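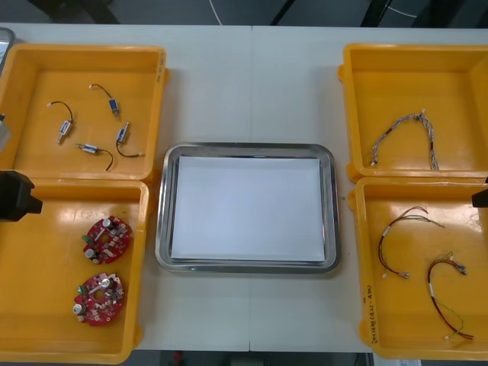
Visits and Open Days

Drillwood open day: a look round the repair works

The Drillwood works opens its doors once a year, in September, and this time I went with Danai Athanasiadis from our local history group. We took the 8.40 bus from the station and got off at the Barneria stop, from where it is a short walk along the canal. There is parking behind the main building but it had filled up before ten.

Drillwood repairs clocks, mostly large ones: station clocks, church clocks, and the kind that used to hang in school halls. The building was put up as a flour mill and some of the old hoist is still fixed to the ceiling of the top floor. Entry was free. Tours left from the yard every half hour and ours was led by Valentyna Pasichnyk, who runs the dial room.

We started on the ground floor with the heavy work. A turret clock from a market hall was standing on trestles with its pendulum taken off and laid on blankets. Valentyna told us it had been painted green at least three times, and that stripping the frame had taken longer than mending the wheels. Visitors were allowed to turn the winding handle. It was stiffer than I expected and Danai gave up after two turns.

The first floor is dials and hands. They re-gild in a small side room with the windows shut, so we looked in through the glass. Numerals are still drawn by hand on the older dials, following a tracing made before the old paint comes off. One tracing pinned to the wall was for Gkikas, the department store, and had the job number 2944 written in the corner. The clock went back up over the store entrance in the spring.

After that there was a talk by Benito Llorente on how public clocks were kept to time before electricity. He spoke for a bit too long about railway time, but the part on the town's own clock winder was good. The man climbed 85 steps twice a week and was paid extra in winter. Benito has found his wage book and hopes to have it copied for the library.

The archive on the top floor was the most crowded part of the day. Thodoris Raptis had put out order books, letters of complaint and a box of spare hands with no record of where they came from. If you recognise any of them he would like to hear from you.

Tea and cake were served in the old loading bay, two pounds for both. The walnut cake had gone by the time we got there. There were few places to sit, and the stairs are steep, with no lift to the upper floors, so anyone who finds steps hard would only see the ground floor and the talk.

We left at half past three. The works shop takes cards, but the tea counter is cash only.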